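March 9, 2021 — Drullgate shop, back bench

Good day on the hand grippers! Both of them are now logging at the same time, which I've wanted since we started this build, and the clocks stay together well enough that I can lay one trace over the other without nudging anything.

Started with the left unit. The finger screws had backed out again, so I pulled them, put a drop of threadlocker on each and left it alone while I redid the strain relief on the cable. The old zip tie was biting into the jacket. Swapped it for a loop of soft tubing and the cable moves with the wrist now and doesn't fight it. So much nicer to hold.

Right unit got the new spring from the Prusach order. It closes with less thumb effort and opens all the way by itself. I'd like the same one on the left, but only one came in the bag. Must order more before April.

Logger settings, so I don't lose them again: buffer at 2000 samples, write to the Starora box over the wire and skip wifi. Wifi dropped 3 chunks in the first run. The wired run came out at 2251 rows per hand, both files the same length, no gaps. I may have done a small dance.

Opening width still reads a touch high on the right when the fingers are fully shut. Probably the new spring pulling the zero over. Re-zero with the fingers closed BEFORE plugging into the box, then check again after. If it still drifts I'll look at the magnet seat.

Next was the ball and dish job. I like it for a first task, the ball is forgiving and the dish has a rim to aim for. White sheet down on the table so the tracking has a plain background to work against.

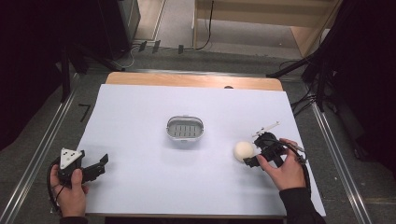

Ball and dish on the white sheet, one gripper in each hand.

Things to fix: the cable on the right wants a clip up near the elbow. Thumb gets tired on the left, see spring above. The Mihăilă script names both files the same if you start them within a second of each other, so add the hand to the file name.

Leave the table where it is, please — I want to repeat this with the same layout. Spare finger tips are in the drawer under the vise.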